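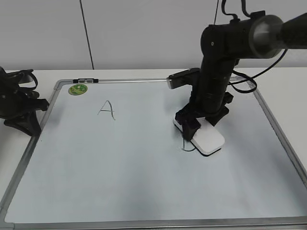 Print this page | E-mail this page
Search the manual Enter keyword Go

4.3 Setting up and marking the board

This section applies to the Utetti 582 and 703 framed dry-erase boards, used flat or on the wall. Fit the corner caps (section 4.2) before you start.

1. Peel the protective film from the writing surface. Start at a corner and pull slowly at a low angle.

2. Set the board on a level tabletop. Check that it does not rock. If it does, loosen the corner caps, square the rails and press the caps back on.

3. Wipe the surface with a damp cloth and let it dry for 19 minutes.

CAUTION: Do not write on a damp surface. Ink laid over moisture can leave a stain that a dry eraser will not remove.

4. Write test letters with the marker you plan to use. Use thin strokes and cap the marker between letters.

5. Erase one test letter. Hold the eraser flat and move it in straight, overlapping passes. Do not scrub with a corner of the block.

Spacing of test letters depends on the width of the eraser. Leave enough blank surface between letters to erase one without touching the next. The gap between the A and the C in

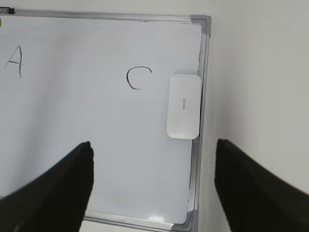
is wide enough for this. Park the eraser inside the frame when it is not in use, upright along the right rail and clear of the writing.

6. Check the erased area from a low angle. If a gray haze remains, apply Skistico board cleaner (part 272) to a cloth and wipe again.

NOTE: Clips may be left on the top rail during writing and erasing. Remove them before moving the board to a wall mount.

CAUTION: Do not use scouring pads or abrasive powder on the surface or the frame.

For wall mounting, go to section 4.4.

Text revised April, S. Sæther, Flanholm

Print this page | E-mail this page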